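Visit report: gripper trial day at Limora, Nellholm
30 January 2018

We went to the Limora workshop in Nellholm to try two-finger grippers on the sort of thing our own arm has trouble with: light parts, thin parts, and anything lying on a soft surface. We have a small budget for a new gripper before July and wanted to handle some before asking for quotes.

Getting there was easy enough. The unit is on the industrial estate behind the station, and the entrance is on the side away from the road. The sign still has the previous tenant's name on it, so go by the unit number. Parking is free but the spaces are tight for a van.

What we were shown

Limora sells two models, the Cabrera and the Loro. Both are electric, both have two fingers, and both take the same bolt pattern on the base, so one can be swapped for the other without a new adapter. The Cabrera is the heavier of the two and is rated for 500 g on a friction grip. The Loro is rated for 200 g and costs less. You can order either with a small camera at the wrist, looking out over the fingers. We asked to do everything from the camera view, as that is how our own operators work.

The morning was taken up with the controller. It is a plain box with a network socket and a web page for the settings. Finger speed, closing force and opening width can all be changed while the arm is running, and the new values take effect on the next close command. Our present controller has to be restarted for each of these, so this was of real interest. The web page was slow on our laptop and quick on theirs. We did not find out why.

Rings on cloth

After coffee we moved on to parts. The first test was picking up a ring from a grey cloth. Cloth is awkward for us. The fingers push it into folds, the part tips, and on a bad attempt you pick up the fabric as well. There are two ways to take a ring: close on the outside with both fingers, or put one finger into the hole and pinch the wall. We tried both.
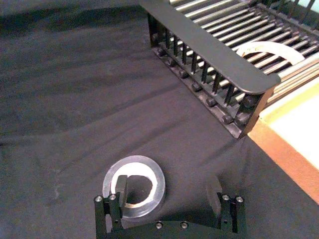 Wrist camera view with the left finger pad close to the ring. The drying rack is behind.

The outside grip was the more forgiving of the two. If the arm was a few millimetres out, the fingers tended to bring the ring to the middle by themselves. The inside grip needed better aim, and from the wrist camera it is hard to judge how far down the pad has gone. The pad covers part of the ring just at the point where you want to see it. Our operator got used to this after several attempts, but would have liked a second camera from the side. Limora can supply one, with 3 metres of cable as standard.

Dropping the closing speed made more difference than dropping the force. At the default setting the fingers arrived with a small knock and the ring shifted. At the slow setting it stayed put, and the cloth gathered less too.

Placing on the rack was the second half of the test. A rack of metal rods is a poor surface for a robot, with gaps to fall into and bright reflections off the rods. The reflections troubled the automatic exposure on the camera for a moment each time the arm swung across. Locking the exposure cured it, though the shadows were then rather dark.

Box and bench

The afternoon was about reach and clearance. We wanted to know how close the fingers could get to the wall of a box when fully open, and whether the brackets would foul the rim on the way down.
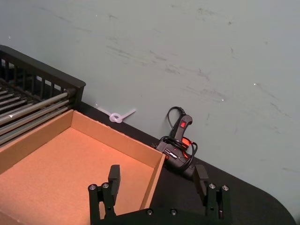 Fingers wide open beside the cardboard box, with the glue gun against the wall.

The short answer is that the brackets are wider than they look on the data sheet. Measured with the fingers open, the Cabrera needs 200 mm of clear space across the mount, so in a narrow box you have to part-close the fingers before going in. The controller allows this as a saved position. The Loro is slimmer and we had less trouble with it.

We also talked through which everyday items would suit these pads. Zip ties are difficult for any flat pad, as there is so little to hold. Tools with a cord, such as a glue gun, bring a different problem: the cord moves when the tool does and can catch on a finger. Limora suggested longer fingertips for the first and had no firm suggestion for the second. Their flat pads are held on with screws and can be changed at the bench with a hex key. Spare pads are kept in stock.

Points to follow up

Limora will send a quote for one Loro with the wrist camera and a set of long fingertips. We have asked for the Cabrera price as well, for comparison.

We need to check whether the controller will talk to our arm without an extra licence. They thought it would, on the current firmware.

A loan unit is possible for two weeks. We would pay carriage both ways.

Lunch was sandwiches in the office upstairs. There is a café by the station if you are staying later, but it shuts at three.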